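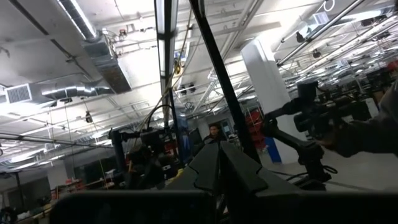

How long should a small law firm keep a closed client file?

Most solo lawyers I know settle on a set number of years, write it into the engagement letter, and check it against their own state's rules every February. The number matters less than having it in writing before the client signs.

I learned this the slow way, packing up my office in Peria and finding 420 folders I had promised myself I'd get to (someday, when things were quiet!). If you're in your first few years on your own, please let me save you that particular summer.

Start with the closing letter
Send it within 90 days of the last piece of work. Thank the client, say plainly that the matter is over, and tell them when the file will be destroyed. Mine runs to 2 paragraphs, and I've had lovely notes back from people who simply liked knowing where they stood.
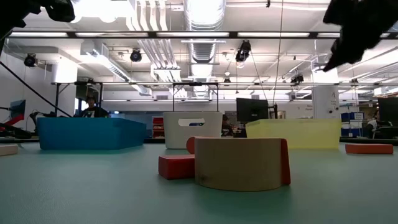 Give back what isn't yours
Original wills, deeds, stock certificates, the family Bible somebody brought in to prove a birthday: return them and get a signature. When I took over a practice in Mottram, this job alone ate up to four weekends, and I drank a great deal of coffee.
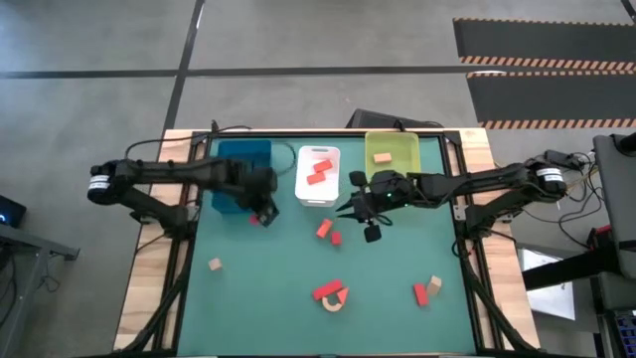
Keep a list of what you shred
Client name, matter, date closed, date destroyed. I keep mine in a plain spreadsheet with a paper copy at home, and it has answered more phone calls than I can tell you.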